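ブログ内検索　キーワードを入力　検索

給湯機の沸き上げを昼に移した

2023年3月26日

去年、古いガス給湯器をやめてヒートポンプ式の給湯機に替えた。機種はJeltura。工事はLimという隣町の設備店に頼んだ。そのときのことは前に書いたので、今日は設定の話だけする。

うちの屋根に太陽光パネルはない。北向きの面が広くて、載せても採算が合わないと言われた。それでも昼の電気を使う意味はある、というのが今回の話である。

ヒートポンプ給湯機はもともと夜中に湯を沸かす機械として売られてきた。夜の電気が安かったからで、Jelturaも買ったままの状態では日付が変わったころに動き出し、朝までに湯をためる。うちも冬のあいだはずっとそれで使っていた。

事情が変わったのは、契約している電力会社のSkustonから新しい料金プランの案内が来たときだ。春と秋にかぎって、晴れた日の昼間の単価が夜より安くなる。翌日の単価は前の日の夕方に知らせてくる。太陽光の発電が余る時間に使ってほしいということらしい。案内は封書で、薄い冊子が入っていた。冊子の後ろのほうに、給湯機を持っている家はこう設定を変えるとよい、という頁があった。

申し込みはウェブでできた。切り替わったのは3月の検針日からである。メーターの交換はなかった。

問題はJelturaの設定のほうだった。台所のリモコンに「沸き上げ時間帯」という項目があるのだが、うちの型ではこれが深く隠れている。メニューと下矢印を同時に長押しして、工事店用の画面に入らないと出てこない。取扱説明書には載っておらず、Limに電話して教えてもらった。電話口で手順を聞きながらその場で変えた。開始を午前の遅い時間にして、夕方前に終わるようにした。

変えた翌日は曇りで、Skustonの昼の単価は下がらなかった。こういう日は昼に沸かすと少し損をする。リモコンには料金を見て動く機能などないので、曇りの前の晩に手で夜の運転に戻すか、あきらめるかのどちらかになる。最初の週は律儀に戻していたが、面倒になってやめた。差額は大した額ではない。

外気温のことは見落としていた。ヒートポンプは外の空気から熱を取るので、冷え込んだ夜中より昼のほうが楽に沸く。3月の夜はまだ寒い。昼に動かすと運転時間が短くなったのがはっきり分かった。料金の安い高いとは別に、使う電気の量そのものが減る。

それから、湯が冷めにくい。夜中に沸かした湯を使うのは次の日の夜で、そのあいだタンクの中で待っている。夕方前に沸き終われば待つ時間が短い。タンクには断熱材が入っているが、まったく冷めないわけではないから、これも少しは効いているはずだ。

困ったこともある。切り替えた最初の日、朝に残っていた湯が少なく、昼前に洗い物をしたら残量の目盛りが下がった。リモコンには残量が6段で出るのだが、普段は見ない低いところまで下がって少しあわてた。湯切れにはならなかった。夜に入る人数が多い日は、前の日に「多め」にしておくほうがいいと思う。うちは2人なので普段は足りる。

運転音についても書いておく。夜中の低い音が気になっていたのは私だけだったようで、家族は昼に変わったことに何日も気づかなかった。隣の家の寝室に近い場所に室外機を置いているので、その点では気が楽になった。

電気の使い方はCemariで見ている。分電盤に小さなセンサーを付けて、回路ごとの消費を携帯の画面に出すものだ。給湯の回路だけを抜き出せるので今回のような比較には都合がよい。ときどき通信が切れて、その時間の記録が抜けるのが欠点で、分電盤の扉を閉めると電波が弱くなる。今は中継器を廊下に置いてしのいでいる。
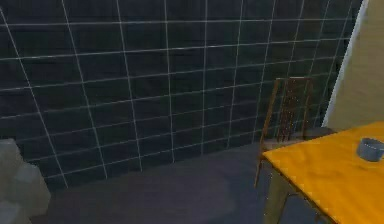
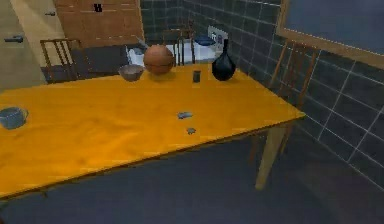
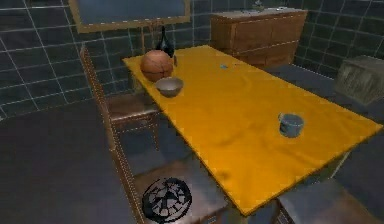 昼の沸き上げに変えてから、Cemariで見るのはもっぱら一か月表示になった。縦が時刻、横が日付の升目で、電気を使った升ほど明るくなる。1枚目の壁は紺色の四角いタイルが細い白い目地で区切られているが、給湯の回路で夜の時間だけを並べると、ちょうどあんな具合に暗い升目が続く。タイルの紺がべったりした一色でなく黒に近いむらを含んでいるのも似ていて、待機電力のわずかな増減が濃淡になって出る。前は夜の行に明るい帯が横に通っていた。今はその帯が昼の行に移っている。

請求額のほうは、まだ一か月分が締まっていないので途中の計算しかできない。Skustonの会員ページに出ている見込み額を前の月と比べると、3,000円ほど下がる、と書きたいところだが、前の月は寒くて暖房も使っていたから比べ方が悪い。見込み額の差は3,000円で、そのうち給湯の分がいくらなのかは分けられていない。Cemariの使用量に単価を掛けて出すつもりで表を作りかけたが、単価が日ごと時間ごとに変わるので手間がかかり、途中で止まっている。

もうひとつ気になっているのは夏である。Skustonのプランで昼が安くなるのは春と秋で、夏は冷房の需要があるため昼の単価がむしろ高い。つまり夏の前に設定を夜に戻す必要がある。冬も同じ。年に何度かあの長押しの画面に入ることになるので、手順を紙に書いてリモコンの横に貼った。Limの人は、工事店用の画面のほかの項目には触らないでくださいと念を押していた。触っていない。

Jelturaの新しい型には、翌日の天気予報を取り込んで昼と夜を自分で振り分ける機能が付いたそうだ。うちの型に後から足せるかどうかLimに問い合わせたら、リモコンの交換が必要で、交換しても対応するかはメーカーに確認しないと分からないという返事だった。確認を頼んである。

来月の検針票が来たら、表の続きを作って数字を載せる。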